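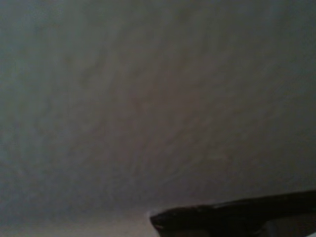

**Progress report to the Irka Fund**
**Project: Open checking of school maintenance spending in Walum district**
**Second period, ending in July**

We thank the Fund for the second payment, which reached our account in the first week of the period. In this report we describe what was done, what is late, and how we wish to use the remaining money.

## The work in this period

The purpose of the project is the same as in our application. We compare what the schools of Walum paid for cleaning, painting and small repairs with what was really delivered in the buildings. The district has 63 schools. In the first period we had only the yearly totals. Now we have the invoices themselves for most of the schools, and this has changed the character of the work very much.

The district office gave us 800 invoices. They came as scanned pages in boxes of mixed order, and many of them were scanned upside down or without the second page. Two of our researchers needed five weeks to sort them by school and by supplier. We had planned two weeks for this. The list is finished now and every invoice has a number, so that any person who checks our results can find the paper behind the figure.

After the sorting we chose 94 invoices for a closer look. We chose an invoice when it had at least one of these signs:

- the same work was paid twice in one school year
- the hours were more than the school was open
- the supplier had the same address as a school employee
- there was no signature of the head teacher

We want to be careful with these signs. An invoice with one of them can be completely correct. For example, several schools in the Sidier area paid twice for the cleaning of the same sports hall, but the second payment was for the days after a flood in the basement, and the insurance letter was in the file. We have removed these cases from the list.

## What we have found until now

For 74 of the chosen invoices we have received an answer from the school or from the supplier. The others are still open.

The largest group of problems is in the hours. In four schools the building manager approved overtime for his own staff and also for himself, and the district office paid it without a second signature. The rules of the district ask for this second signature since three years, but the form that the schools use still has only one line for it. We consider the form to be a part of the problem, and we have written this to the district office.

The second group concerns paint, timber and floor covering. At one school in Sidier, materials were bought for seven classrooms, and on our visit the staff could show us three rooms where the work was done. The school says that the rest of the materials was lent to another building. We have asked for the delivery notes. Until we have them we do not publish the name of the school, and we ask the Fund also not to share this paragraph outside.

We also received two letters from former cleaning workers. They write that they were sent to work at private addresses during paid school hours. We have spoken with both of them. Their stories agree in the main points, but we have no document that supports them, and one of them does not wish to be quoted even without a name. Our lawyer advises that we wait, and we follow this advice.

## Delays and changes

The visits to schools started late. We had permission from the district office, but some schools wished to have a separate letter, and each letter took one to two weeks. The visits in the north part of Walum are moved to the next period.

The firm Esteves, which is preparing the public database for us, delivered the first test version. The search by supplier works well. The search by type of work does not work yet, as the schools use very different words for the same thing ("deep clean", "big clean", "holiday clean"). We have made a common word list and sent it to them.

## Money

Staff costs are higher than planned because of the sorting. Travel costs are lower, for the reason given above. We kindly ask for permission to move the unused travel money of this period to staff costs. The total budget stays the same. The table of expenses is in the attached file, together with the receipts.

## Next period

1. Close the open questions on the chosen invoices.
2. Visit the schools in the north part of Walum.
3. Give every school four weeks to comment on its own results before publication.
4. Open the database to the public when the comments are included.

The comment period for schools was not in our first plan. Two head teachers asked for it and we found the request fair. It moves the publication by one month, and we would be glad to know if the Fund accepts this new date.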